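共用の机に置く筆入れについて

共用の作業机をどのように整えるかという問題は、これまで各部署の裁量に委ねられてきた。当研修所においても、筆記具の保管方法は部屋ごとに異なり、布製の袋を用いる部屋、空き缶を用いる部屋、引き出しに直接入れる部屋が併存している。本稿は、共用机の筆記具については蓋付きの硬質な箱に統一すべきであるとの立場から、その理由を述べるものである。

第一に、中身の確認が容易である。布袋は底に何が残っているかが外から分からず、利用者は手を入れて探ることになる。昨年6月に館内の44席を点検した際、袋の底からインクの切れたペンや折れた芯が相当数見つかった。箱であれば、蓋を開けた時点で過不足が判明する。

第二に、返却の習慣が定着しやすい。立てて差す缶は取り出すには便利であるが、倒れやすく、定規や消しゴムの置き場にもならない。箱には底面があり、物を寝かせて戻すことができる。備品の補充に要する時間も、箱を採用した2室では最大40分短縮された。

もっとも、箱にも難点はある。蓋を開けたときに奥行きを取るため、狭い机では書類の妨げとなる。また、蝶番の部分は傷みやすく、無理に押し広げれば早晩割れる。したがって、箱は机の中央か奥に置き、使用中は蓋を後方に開いておくことを原則としたい。

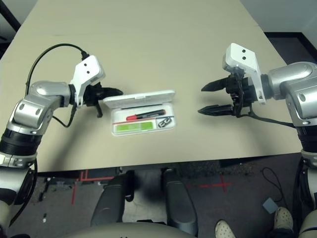

共用の筆入れには、仕切りのあるものを選ぶべきか。

仕切りのない浅い箱で足りる。区画を細かく定めると、長さの合わない筆記具が机上に残されるおそれがある。

色については、白又は半透明のものが望ましいと考える。汚れが目に付きやすく、清掃の時期を判断できるからである。個人の所有物まで規格を及ぼす意図はなく、私物の筆入れは従来どおり各自の判断に委ねる。共用品に限り、次回の備品更新から順次切り替えることを提案する。

2019年3月31日
ジャドンロウ研修所 備品管理室

お問い合わせ:備品管理室 | © Judonlow | ページの先頭へ戻る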